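Drinomia Users' Forum > Manipulation > End effectors and wrist cameras

Topic: Parallel gripper or compliant fingers for kitchen counter work

Posted by: e_gerlach
Members may wish to comment on a comparison now in progress at our Usurmont laboratory. We are evaluating two grippers on the same arm and controller: the Esley parallel model and the Rozīte model with compliant fingers. Each is to complete 157 runs on a domestic counter before a purchase is recommended. The wrist camera is unchanged throughout, and its view of the working area is shown below.

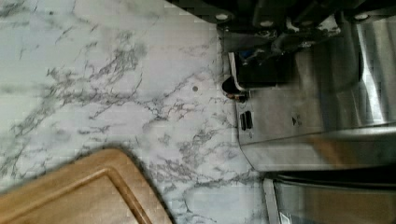

Wrist camera view: marble worktop, cutting board and stainless steel appliance, with the gripper assembly at the top.

Our principal concern at present is the camera. Polished steel returns strong highlights, and the veining in the marble offers the detector a great many edges of no interest. I should be grateful for advice on whether exposure ought to be fixed before the remaining runs.
Edeltraud Gerlach

Reply from: torque_limit
Exposure should be fixed, and the runs already completed should be repeated. If the camera adjusts itself between approaches, the two grippers are not being compared on equal terms. I would also query the mounting. The housing occupies part of the upper view, and a bracket extension of 10 mm would recover a useful portion of it.

Reply from: northbench
I must disagree with the previous contributor on the bracket. We fitted a longer one in August and lost more than we gained. The camera struck a cupboard door on 2 occasions, and the hand-eye calibration had to be redone each time. A partly obstructed view is acceptable provided that the fingertips remain visible at closure.

Reply from: torque_limit
That is a matter of path planning and does not count against the bracket. I accept that clearance must be checked first.

Reply from: m_halden
May I ask how slips are being recorded? Our own log of 1,172 grasps showed little difference between finger types on flat-sided objects. The difference appeared with rounded handles, where the compliant fingers held better but released late – a fault we traced to the controller settings.

Reply from: e_gerlach
I thank members for their replies. Slips are recorded from motor current and confirmed by an operator. Exposure will be fixed from this afternoon and the earlier runs repeated for both grippers. The bracket will remain as it is for the present. m_halden, would you be willing to share the release settings you adopted?

Reply from: m_halden
Certainly. I shall send them by private message this evening.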